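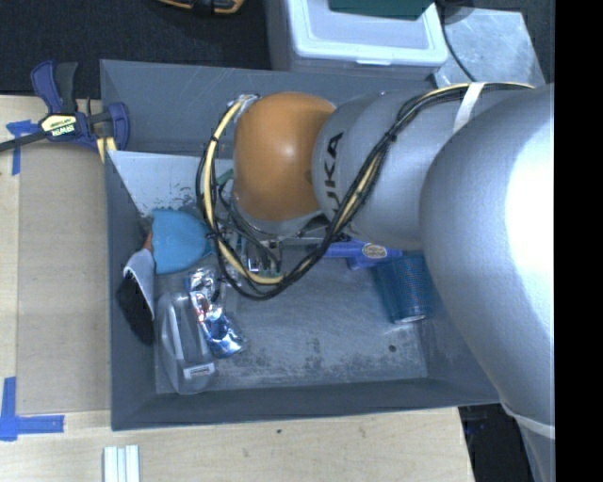
Arbeitszelle mit Roboterarm über der grauen Entnahmekiste. Bild: Vester

Vester erweitert Datenerfassung für lernende Greifsysteme

Greifdatensatz Goma wächst auf 562 Stunden, neue Objektgruppen seit September

Der Automatisierungsdienstleister Vester hat die zweite Erfassungsphase für den Greifdatensatz Goma abgeschlossen. Der Bestand umfasst nun 562 Stunden aufgezeichneter Greifvorgänge aus ungeordneten Behältern. Auftraggeber ist der Softwareanbieter Adomaitis, der mit den Daten ein Modell zur Auswahl von Greifpunkten trainiert.

Erfasst wird an 17 baugleichen Arbeitszellen am Standort Travine. Jede Zelle besteht aus einem Industrieroboter, einer Kiste auf einer Tischplatte und einer fest montierten Kamera. Die Kiste wird mit Haushalts- und Büroartikeln unterschiedlicher Form und Oberfläche bestückt, darunter Bürsten, durchsichtige Kunststoffbehälter, Folienverpackungen und Becher aus Drahtgeflecht oder netzartigem Material. Eine Bestückung bleibt 30 Minuten in Gebrauch und wird dann gegen eine andere ausgetauscht.

Gespeichert werden Kamerabild, Gelenkstellungen, Greiferzustand und das Ergebnis jedes Versuchs. Fehlgriffe verbleiben im Datensatz und werden gesondert gekennzeichnet. In der ersten Phase waren sie noch vor der Übergabe aussortiert worden. Adomaitis hatte daraufhin um die vollständigen Aufzeichnungen gebeten, da das Modell die Erfolgsaussicht eines Griffs bei glänzenden und transparenten Objekten regelmäßig zu hoch einschätzte.

„Durchsichtige Behälter und zerknitterte Folie sind für die Kamera schwierige Fälle. Ihr Anteil lag bisher unter dem, was im Versandlager vorkommt“, erklärt Rozália Tóth, Leiterin der Datenerfassung bei Vester. „Wir haben ihn in der zweiten Phase auf rund 30 Prozent der Versuche angehoben.“

Geändert wurde auch die Vorgabe für die Lage der Objekte. Das Bedienpersonal schüttet den Inhalt in die Kiste und korrigiert die Anordnung nicht mehr von Hand. Teile, die an der Kistenwand lehnen oder sich gegenseitig verdecken, bleiben so liegen. Gebrauchsspuren am Kistenboden werden ebenfalls nicht beseitigt, solange sie die Mechanik nicht beeinträchtigen. Die Position der Kiste auf dem Tisch wird zu Schichtbeginn geprüft und protokolliert.

Die Übergabe an Adomaitis erfolgt in Teillieferungen. Eine dritte Phase mit biegeschlaffen Teilen wie Beuteln und Textilien ist in Vorbereitung.

Über Vester
Vester plant und betreibt Roboterzellen für Versuch, Datenerfassung und Kleinserie.

Pressekontakt
Vester, Unternehmenskommunikation, Travine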